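FOR IMMEDIATE RELEASE
June 2018

Mivthorpe Repair Fair Returns, Asks Town to Stop Throwing Out Perfectly Good Toasters

MIVTHORPE - The town's least glamorous annual event is coming back. The Mivthorpe Repair Fair opens its doors again in September at the old Vurkeck button factory, where residents can bring in broken household goods and, with luck, take home fewer broken household goods.

Last year's fair took in 3,836 items over a single weekend. They included lamps, radios, a great many zippers and one accordion that the owner described as "a bit wheezy" and the repair bench described in other terms. The accordion is expected back.

"People apologize when they put something on the table," said Jussara Dantas, who has run the fair from the start. "They tell me it was their aunt's, or that they know it's only a fan. I'd like them to save their breath and remember to bring the power cord."

The cord is a sore point. Visitors are asked to bring every part that belongs to an item, including the parts that fell off and went into a drawer. Batteries should be fresh. Crumbs should be gone.

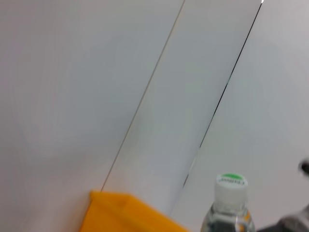

White surface with yellow-orange plastic, Mivthorpe.

This year the fair grows to 75 repair tables, grouped by trade: small appliances, clothing, bicycles, furniture, toys and a section labeled Other, which had the longest line last time and has been given more chairs. Local hardware supplier Stunditer is lending tools and has asked, politely and in writing, to have them all returned.

New for September is the Fu Corner, a set of short classes for people who would like to do the fixing themselves. Sessions cover sewing on a button so that it stays on, rewiring a lamp, and gluing a chair leg and then leaving it alone overnight. That last class is the hardest to teach, according to Dantas.

"Everyone sits on it," she said. "I sit on it."

Each class has 100 places. Sign-up opens in the library lobby, on paper, with a pen on a string. Admission to the fair is free and most repairs cost only the price of parts. The first 200 visitors each day will receive a cloth bag for carrying things home - mended or otherwise.

Microwaves, gas heaters and anything that is currently smoking cannot be accepted. Pianos are by prior arrangement.

Media contact: Jussara Dantas, Mivthorpe Repair Fair. Please leave a message; the office phone is being repaired.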